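Each September the repair shop in Otstead where I keep the books takes in old office computers, strips them, and sends the good parts back out. Last year it was 977 machines. People keep asking me when a robot will do it. My answer is that it can do pieces of the job, and that the pieces are the cheap part. 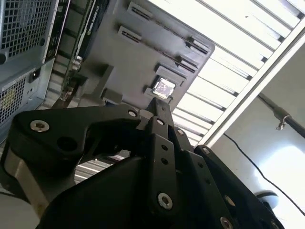 *Gripper close to the memory slots and processor of an opened desktop.*

Prasanna Siddiqui, our longest-serving technician, clears a tower in minutes and talks about football while she does it. She feels a latch give before she pulls. A machine has to be told where the latch is, how hard to press, and what to do if the last owner bent it. Firms such as Flusberg will sell you an arm that repeats one motion all night. Our trouble is that we seldom get the same motion twice.
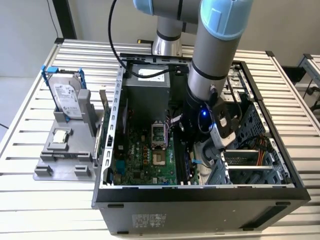 Fixtures are where I would spend the money. Most of the progress I have seen on this kind of work comes from making the bench easier to read, and less of it from cleverer arms. A hard disk standing upright in a slotted holder, with a processor in its own small square rest lower on the tray, is a far kinder thing to reach for than a heap of parts in a box. Shanthi Miah built trays like that for our human staff two years ago, and they got quicker too.

The cost is in the changeovers. We handled some 1,406 drives over the same period, in more types of carrier than I care to list, and each would want its own tray.
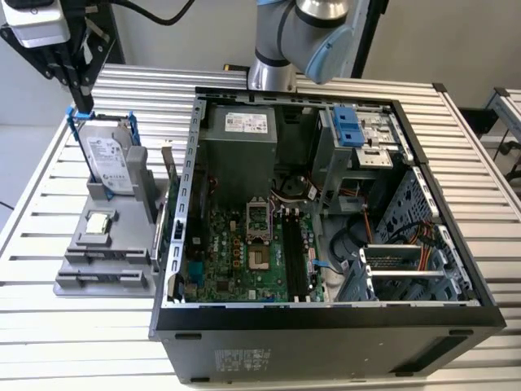

A shop that sees one model all year could make the sums work now. We could not, and I doubt a household could either, where the jobs vary more and there is no bench at all. I would buy an arm for the drives alone if the price fell by half. The cables I would leave to Prasanna.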